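Farms wanted: calf bedding and hutch drainage trial, fall and winter

Detbridge is looking for dairy farms to take part in a field trial of calf bedding. The trial compares three bedding materials in individual hutches and small group pens, from birth to weaning. Sign-up is open through August.

We need 10 farms. Five will be farms that keep calves in outdoor hutches on gravel or concrete, and five will be farms that use group pens under a roof. You can apply for either group if you have both.

What we are testing

The three materials are long wheat straw, kiln-dried shavings, and a chopped straw and shavings mix supplied by Szulc. Each farm will use all three, rotated by hutch or pen. We want to know how long each one stays dry on top, how much gets added per calf per week, and how calves score for leg cleanliness and nesting depth.

Your farm may be a fit if:

You raise heifer calves on site until at least weaning
You expect enough calvings between October and March to keep 12 hutches or 3 pens in use
You keep written or computer treatment records for every calf
The same one or two people do most of the calf feeding
Your herd veterinarian is willing to share scours and pneumonia treatment dates with us

Breed does not matter. Jersey and crossbred herds are welcome. Farms that buy in calves or send them to a grower before weaning cannot take part in this round.

What we ask you to do

Bed the hutches or pens to the depth marked on the stake we give you. Top up when the knee test fails: kneel for 20 seconds and check your pants for moisture. Write down each top-up on the barn sheet, with the material and the number of forks or bags. Score legs once a week on a scale of 1 to 4. Most of this fits into normal chores. Plan on an extra hour a week once the first two weeks are over.

A field technician will visit once a month to take bedding samples and check drainage under the base layer. Please have someone there who knows the calves.

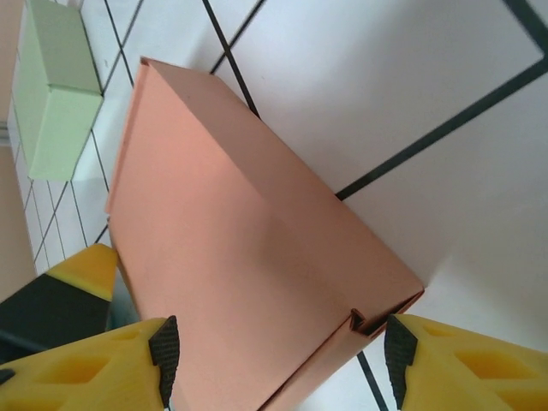 A grower on last winter's pilot wrote to us that the weekly scoring was easy and the barn sheets were the hard part – they got wet, and the pen never worked in the cold. She asked for a sheet that could hang inside the milk room. We have changed to a larger sheet on heavy stock, and it can be filled in at the end of chores.

What you get

All bedding for the trial calves is delivered at no cost. Farms also receive $127 a month for record keeping, paid at the end of each month with complete sheets. You will get your own results at the end, along with the averages for your group. Farm names are not published.

How to apply

Fill out the short form on the Detbridge calf trials page, or ask for a paper copy at any Brovico feed counter. Tell us your herd size, type of calf housing, current bedding, and expected calvings by month. We will call you before making a farm visit, usually in the early afternoon between milkings.

Farms that are not chosen can stay on the list for the spring round, which will look at hutch spacing and shade.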